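Hangers for kids' sports tops – what are you using?

Home Organising > Laundry and Wardrobes
Page 1 of 1

pudding_lane
Posted in December, 7:40 am

We've got three kids in team sports and the tops are driving me up the wall. They slide off the thin wire hangers in the hall cupboard, and the wooden ones we inherited are too wide and leave bumps at the shoulders. I've looked at the velvet kind, the moulded plastic kind and the padded kind. Budget is modest. I need more than 12.

What are people using for light polyester shirts, and does anyone bother hanging them at all?

Marnie_K
Posted 8:05 am

Velvet. Nothing slides off velvet. I bought a pack from the Ilterine range two years ago and all of them are still going. They do shed a bit of fluff on dark colours at the start, so give them a wipe with a damp cloth.

oldgreyshed
Posted 8:22 am

I wouldn't use velvet for anything that goes up damp. The flocking holds moisture and mine went patchy in the laundry. Fine in a bedroom wardrobe, no good over the tub.

Plain plastic with a curved arm and a metal hook that swivels. That's all you need.

Marnie_K
Posted 8:31 am

She didn't say they were going up damp.

pudding_lane
Posted 8:50 am

Some of them do, sorry, should have said. They come out of the machine and go straight on a hanger on the rail, then get moved to the cupboard when somebody remembers.

Conceição Cunha
Posted 9:14 am

Then go with oldgreyshed. We do the same in our house. I switched over to beige ones with a proper metal hook and I've had no trouble with them. The arm has a gentle curve so the shoulder seam sits where it should. The finish is matte, and I was worried about slipping, but with the tops we have it's been fine as long as you don't overload the rail.

The other thing that helped was a basket on the floor next to where I hang. Small stuff goes in there – cloths, straps, anything that doesn't want a hanger. Before that it all ended up on top of the dryer.

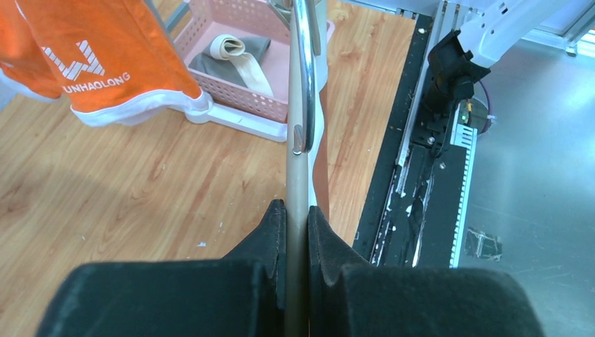

Beige hanger, orange top, pink basket.

I fold the bigger cloths flat first and put the straps on top, otherwise the straps tangle round everything.

pudding_lane
Posted 9:30 am

Thanks, that's helpful. Is the hook fixed or does it turn? And where did you get the basket?

Conceição Cunha
Posted 9:41 am

Mine turn, a bit stiffly. The basket came from the discount place near the station. It was sold as a Pudine but I've seen the same shape under other names. The holes matter if you're putting anything in that isn't bone dry.

tapware
Posted 10:02 am

I'm going to disagree with the whole idea. Sports tops don't need hangers. They're polyester, they don't crease, and you can get a whole season of them in one drawer if you roll them. I've got seven in a drawer that used to hold two jumpers.

Hangers are for shirts with collars.

Marnie_K
Posted 10:10 am

Rolling is how you crack the print. I've lost two club tops that way, the lettering went all crazed across the chest.

tapware
Posted 10:16 am

That's the dryer doing that, not the rolling. Heat wrecks transfers. Turn them inside out, wash cold, line dry in the shade and you can roll them as tight as you like.

oldgreyshed
Posted 10:25 am

You're both partly right. Heat is the main thing, but a hard fold through the middle of a big logo will leave a line eventually. If you roll, roll loosely and keep the print on the outside of the curve. I hang mine because I can see them. The kids can see them too, so I don't get asked where they are at six in the morning.

pudding_lane
Posted 10:44 am

The six in the morning thing is most of my problem.

Bex from Ballarat
Posted 12:15 pm

We went to one hook per kid, on the back of the laundry door, and each hook gets one hanger with the whole kit on it. Top on the hanger, shorts over the bar, socks pegged to the shorts. It looks a mess but we haven't gone looking for a sock since winter.

For the hangers themselves I got the Classka ones with the bar across. If you're hanging shorts as well you want the bar. The open ones are cheaper but you'd need clips.

Check the neck before you buy. My cheap ones all gave way at the same spot, where the hook goes into the plastic.

tapware
Posted 12:31 pm

Shorts can go in a drawer too.

Bex from Ballarat
Posted 12:33 pm

I'm sure they can.

greenteacup
Posted 1:20 pm

Size question for the OP. How old are the kids? An adult hanger in a size 8 top will stretch the neck out, especially if you pull it in through the collar. Push the hanger up from the bottom hem instead. Takes a second longer and saves the neckline. My sister-in-law does the Teixeira wash-and-fold in town and that's the first thing they teach anyone who starts there.

Conceição Cunha
Posted 1:48 pm

Agree with going in from the hem. I do that with anything knitted or stretchy. For the youngest I use the smaller hangers, although they get mixed up with the big ones all the time.

pudding_lane
Posted 2:05 pm

They're 6, 9 and 13, so I'd need two sizes. I hadn't thought about that at all. I've been dragging them in through the neck for years, which might explain the state of the goalie top.

oldgreyshed
Posted 2:19 pm

Get two colours. One colour for small, another for adult size. Saves sorting them.

Marnie_K
Posted 2:40 pm

I still say velvet for the cupboard, plastic for the laundry. You move the top across once it's dry. Ten seconds.

tapware
Posted 2:44 pm

So now she's buying two lots of hangers in two sizes. Or she could use the drawer.

pudding_lane
Posted 4:30 pm

Right, went out at lunch and got plastic ones with metal hooks, small and large, and a basket with holes in the sides. They only had the large in grey. Socks and shin pads are going in the basket for now. Will try Bex's one hanger per kid when the season starts again, I need to find out if our door will take the hooks first.

tapware, the 13-year-old read this and wants to roll his. He can have the drawer.

Bex from Ballarat
Posted 5:02 pm

If it's a hollow door use the over-the-top hooks. The screw-in ones pulled straight out of ours.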